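## Chapter 3: Do Healthy Eating Worksheets Change What Children Eat?

Walk into almost any preschool and you will find food on the walls. Smiling carrots, rainbow plates, a pear to color in. The claim behind these sheets is rarely spelled out, but it goes something like this: a child who spends ten minutes with a picture of a pear will be more willing to eat one. It is a pleasant idea. This chapter asks how much of it we should believe.

Start with what is being measured. The Larkine worksheets, sold to schools in packs of 30, come with a teacher's guide stating that children "show improved food attitudes" after one term. Turn to the back of the guide and you learn that attitudes were scored by asking children to point at a happy face or a sad face. A four-year-old who has just been praised for coloring a beet will point at the happy face. Whether she eats the beet at supper is a separate matter, and the guide has no data on it.

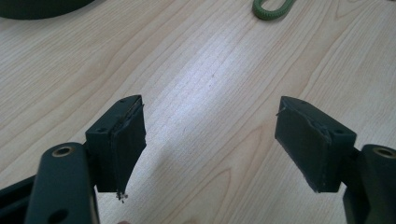
A second problem is who gets compared with whom. In the Trelumitz survey, 418 families filled in a form about snacks at home. Families who used food coloring pages also reported more fruit. The authors treat the pages as the cause. But parents who print out pictures of plums may well be the same parents who buy plums, and the survey did nothing to sort this out. It also relied on parents' memory of a full week of snacks – try that yourself before you trust it.

Then there is the matter of time. The Urrego program followed its children for one school year and counted what was left on lunch trays. In the weeks right after the coloring unit, fewer vegetables came back uneaten. By May the difference was gone. The program's summary reports the early result in its first line and the later one in a footnote.

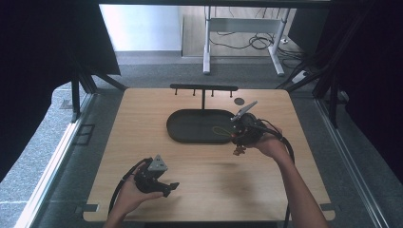

One reader of an earlier draft, a preschool teacher, objected that all of this misses the point. Her class colors vegetables to learn their names, she wrote, and a child who can say "eggplant" is at least able to ask for one. She had never expected the sheets to do more than that.

It is a fair reply, and a much smaller claim than the one printed on the packs. Learning names can be tested. So can pencil grip, and sitting still for ten minutes. Keep these modest claims apart from the large one as you read the studies in this chapter.

### Before you read on

- Find a food worksheet and write down, in one sentence, what it promises.
- Decide what you would need to see on a child's plate to believe that promise.
- Note how long you would wait before looking.

Section 3.1 begins with the tray counts.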